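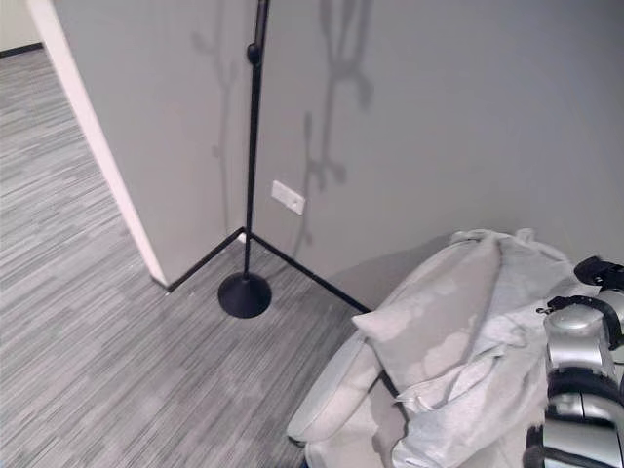
What is "The Ferry at Clultholm"? It is a feature-length drama released by the small distributor Rolari, best known as a film sold in two languages under two titles and advertised as though it were two films.

6 min read

The Ferry at Clultholm was shot in one version and dubbed into a second, which Rolari released as Sandley Crossing. Posters for the dub called it "a new telling." The two prints have the same cast, the same shots and the same running order. The only confirmed differences are the opening titles and one song, which was re-recorded with new lyrics.

Plot

A ferry clerk inherits a house in the town of Sandley and finds that a second heir has already moved in. Most of the film takes place in the house. The publicity described the story as a thriller, a label that few reviews repeated.

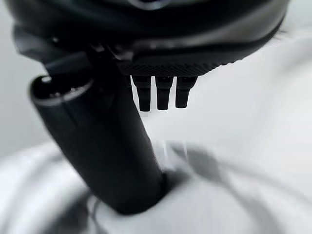

Black gripper housing with a textured pad and three short pins.

Release

Rolari announced that both versions would open on the same day in September. The first opened as planned at 80 theaters. The dub opened at 9, and the company's later claim of a "simultaneous wide release" rests on adding the two numbers together. A press notice put the opening weekend audience for the dub at 2440, while a trade sheet printed the following week gave 1530. Neither source explained how it got its figure, and the gap has not been settled.
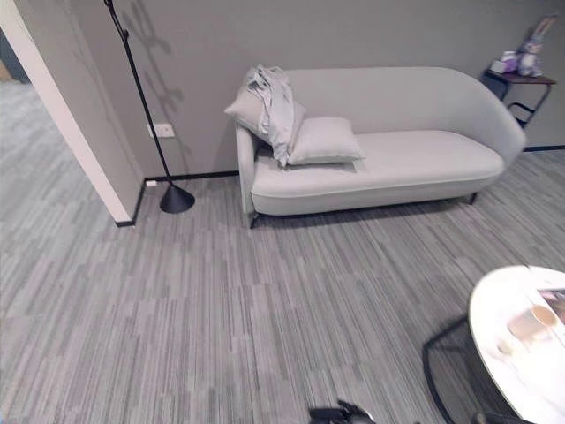
Light gray chaise-style sofa with two square pillows.

Music

The score is credited to Hämmerli, a studio group that had mainly worked in advertising. Rolari promoted the soundtrack as a hit before it was on sale. No chart position has been found for it in either language.

Reception

Reviews were mixed. Several praised the lead performances and complained about the dubbing, which drifts out of step in the last reel. The often quoted line "the best film of the season" appears on the home release without a source, and it has not been traced to any published review. A sequel has been announced twice. As of 9 September 2025 there was no evidence that filming had begun.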